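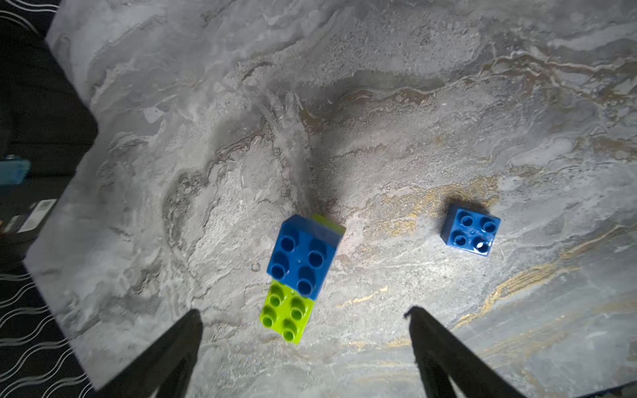 September
Checked and written up by Nataša Mujić

Gripper comparison, bench checks before and after each run, with my comments

I've kept to the order Pádraig Ó Conaill set out when we compared the controllers, and put my remarks under each line so that whoever picks this up next has something to go on. The two grippers are the Grarus and the Fabbri, both on the Bratach controller.

1. Stop button within reach of the person at the bench - PASS
Pressed with the arm moving slowly, then again with it at rest. Please do both, even if you did both this morning.

2. Mounting bolts tight, fingers seated - PASS WITH COMMENT
Grarus fine. The Fabbri had a little play in the right finger, which went away after a quarter turn on the inner screw. I've marked the screw head with paint so we can see if it creeps.

3. Finger tips clean and unworn - TO WATCH
Do have a good look at the tips with a torch, and run a fingernail (gently!) along the edge. If a tip feels rough or has begun to fray, write it down and carry on, but don't swap it halfway through a set or the two halves can't be compared.

4. Wrist camera view clear - PASS WITH COMMENT
Both fingers should show when they are wide open, with the bricks in view between or beyond them. The marble pattern is a busy thing to look at, and I did wonder about laying plain card over it, but Pádraig would like it left as it is for both grippers, and I think he's right. Glints on the studs are allowed. Wipe the lens with the soft cloth, never a sleeve.

5. Cable slack at the wrist - FAIL, THEN PASS
The camera lead pulled tight at full turn. Re-clipped with a longer loop and turned both ways again without trouble.

6. Grip force set and written down - PASS
Start at 10 on the Bratach dial for both. It's a gentle setting, and the toy bricks don't need more.

7. Bricks put back for the next try - PASS
Blue on green for the stacked pair, and the single blue one well clear so that the open fingers have room to come down. A bit of turn in the bricks is welcome, as we want to see how each gripper copes with it.

8. Run count - OPEN
The plan is 200 tries, 100 for each gripper. Grarus finished, Fabbri still to do. The controller's own counter read 2960 when I switched off, so please start from there and don't reset it.

9. Arm parked, power off, log copied to the Gravside folder - PASS
Let the arm come fully to rest before you reach across, however keen you are for your tea.

Still to do: check the Fabbri screw against the paint mark, and look at the camera lead once more after the next set.

N.M.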